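Stadent is looking for people to join our training group in Stosimstead

From September our night team at the Prineo building works together with service robots, which bring linen and clear the tables. The work of our 46 colleagues has changed: less carrying, more planning and checking. 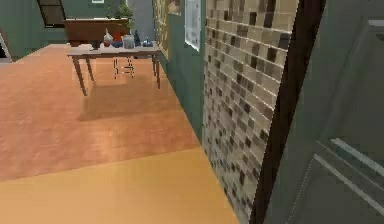 We now seek 2 room trainers, part-time. You prepare practice rooms on the computer and decide what the robot should learn there. A table with a bottle, a glass jar and a few small things on it is a usual task, and you must say which of them may be moved. Experience in cleaning or care work is more important to us than programming.

We offer 8 paid training days. Please write to the Stadent office by Oct 30, 2025.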